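Chapter 4
Holding Soft Objects: Contact, Estimation and Release

4.1 Scope of the chapter

The planners in the earlier chapters assumed that a grasped object is rigid and that its pose relative to the fingers is fixed once the fingers have closed. Neither assumption holds for cloth, foam or plush. The part outside the fingers bends under its own weight, and the width measured by the finger encoder depends on the force applied.

We treat the held object as two regions. The clamped region lies between the fingers and is described by a width and a force. The free region is everything beyond them and is described by a curve fitted to the wrist camera's view. The controller acts on the first. The planner needs the second, mainly to compute clearance.
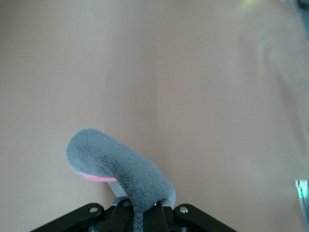 Nuvport, February. The grey plush is clamped at its narrow base, and the head curves over to the left above the gripper. A bounding box would include the gap beneath the head, so the centreline is the better description. The thin pink stripe near the tip contrasts strongly with the grey fibres and serves as a landmark for the free end. Segmentation of the outline is harder, as short fibres blur the boundary over several pixels.

The worked problems use the Plukex grasp library, written by Miyuki Sakamoto and Lejla Stojanovska for the Stotirance controller. Its width loop runs at 70 Hz and its centreline fit at 34 Hz. The two are not synchronised. Section 4.3 shows how to timestamp both streams and what error follows if this is omitted.

4.2 Terms

Closing width: the distance between the finger pads, as read from the encoder.

Settling: the period after closing in which width continues to fall at constant force. Plukex waits for 48 consecutive width samples inside the tolerance band before it reports a stable grasp.

Free length: the arc length of the fitted centreline, from the finger edge to the tip. Readers should note that Boateng's notation, used in Chapter 3, measures this from the wrist flange.

The reader will need the camera calibration from Section 2.6 before attempting the first exercise.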